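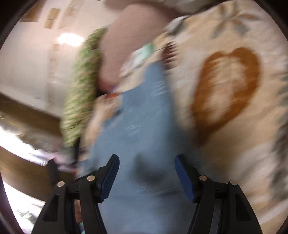

Service Desk > Court Users > Vematness Bundles > Closed tickets

Page references in served bundle do not match index after late insertion

Status: Closed
Opened: 2026-01-19
Raised by: Savolainen Solicitors, Skuvodport office
Court: Idarby Law Courts, criminal listing
Handled by: Kobina Agyeman, Court Users Desk
Priority: High (hearing listed)

Report as received

The firm acts for the defence in a matter listed for a pre-trial hearing at Idarby. A bundle of 133 pages was prepared in Vematness and served on the prosecution. A further witness statement was then added behind Tab C. The index now gives the correct page for everything up to Tab C, but every entry after it opens two pages early. The prosecution's copy shows the old numbering and the court's copy shows the new one. The firm asks which numbering should be used in its skeleton argument, and whether the bundle must be served again.

Initial response

The ticket was acknowledged and the bundle was locked against further changes. The firm was asked to confirm whether the statement had been added with "Insert document" or by replacing the whole of Tab C. The firm confirmed that "Insert document" had been used. It also confirmed that the option to keep existing page numbers had been left unticked.

Checks carried out

The index was rebuilt from the menu. No change.

The bundle was opened under a test judicial account. Page labels at the foot of each sheet were correct, including those of the inserted statement. The links in the index were not.

The file was measured against the upload limit, which allows bundles of up to 40 MB. It was well within the limit, and size was ruled out as a cause.

The inserted statement was removed from a working copy and the index rebuilt again. All links opened at the correct page. When the statement was put back, the fault returned. The statement had been scanned as a two-page document with no text layer, and the index builder had passed over both pages when working out the links.

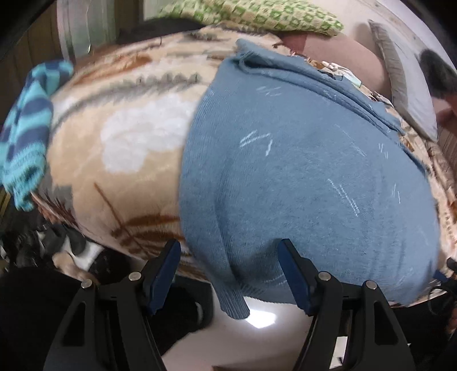
Blue knitted jumper, folded.

Resolution

The statement was run through text recognition, saved as a new file and inserted again with existing page numbers kept. The two sheets now carry the labels C14A and C14B, and all later pages have returned to the numbers shown in the copy first served. The index was rebuilt and each entry opened by hand on both a party account and the test judicial account.

The rebuilt index took 30 minutes to reach the prosecution's view. During that time the earlier version remained visible to them. This is normal for a locked bundle and does not require a separate ticket.

Advice given to the firm

References in the skeleton argument may follow the numbering in the copy first served. The added sheets should be cited by their letters.

The desk cannot advise whether the bundle must be formally served again. That is a matter for the directions in the case, and any doubt should be raised with the listing office in writing, copied to the other side. The access record showing when each party could open the added statement may be downloaded under "Bundle history" and attached to that letter.

The fault in the index builder has been passed to the Vematness maintenance team for the March release. Until then, scanned statements should be put through text recognition before they are inserted.

Closed with the agreement of the reporting firm.

Comments

Defence clerk, Skuvodport
We had the same trouble with a custody record. Text recognition cured it, but the handwritten pages had to be done twice before the index would accept them.

K. Agyeman (Court Users Desk)
Thank you. Handwritten pages may be given a typed cover line before scanning, and the index builder will then read them. I have added this to the note for the maintenance team.

Listing user
Does the lettered numbering carry over if the bundle is later copied for trial?

K. Agyeman (Court Users Desk)
Yes, provided that "Copy with labels" is selected. The plain "Copy" option starts again from page one.

Related tickets
Juror bundle shows sealed tab heading
Advocate removed from case still receives service notices
Exhibit video plays without sound in courtroom view
Skeleton argument rejected as duplicate filing
Changing the named solicitor after transfer of representation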